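Two arms, one mailer box: a first week with the Plultix packing kit

Monday, October 12, 2026

I've wanted to write about the Plultix two-arm kit since March, when the first demo clips went up and I watched them far too many times. Packing is such a dull job for people and such a lovely hard one for robots – floppy cables, thin card, lids that won't stay where you put them.
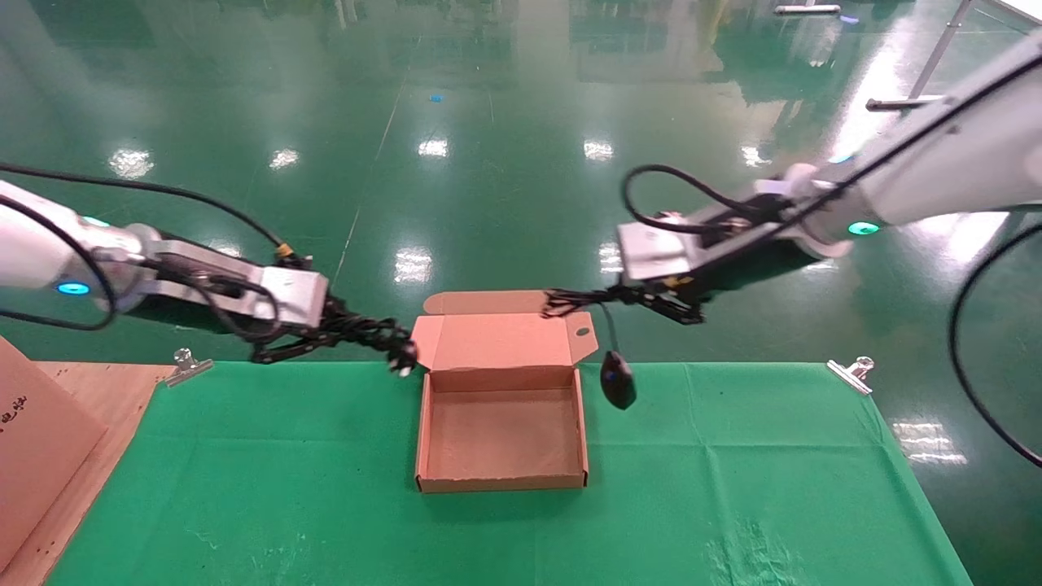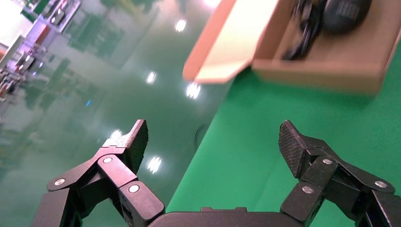
The mailer box on the green cloth, and a closer view from down by the gripper fingers.

So what do you get? Two arms, two grippers, the wrist cameras and a licence for Prenex, the software that ties it all together. Prenex is the bit I've fallen for. You guide the arms through a job, save it, then tidy up the awkward moments on a timeline, and it feels much more like editing a video than writing code. My first saved job had 19 steps in it and most of them were silly (I'd put in a pause after every single move!).

The grippers deserve a paragraph of their own. The pads have a crosshatched texture, the fingers open really wide, and all that linkage lets them come at a small thing from some surprising angles. Cables are still the tricky part. A dangling lead swings about, and you have to slow everything down to let it settle. I run mine at 70 per cent speed and I'm perfectly happy there.

Grumbles, then. The manual is thin on camera setup, and the Moon add-on for spotting box flaps costs extra, which feels mean when flaps are half the job. I'd also like the save button to be somewhere my thumb can't find it by accident.

The starter plan on Skestska, their online store for saved jobs, gives you 100 downloads a month. I've used four. Next up for me is closing the lid and getting that side tab in properly, and I can't wait to have a go.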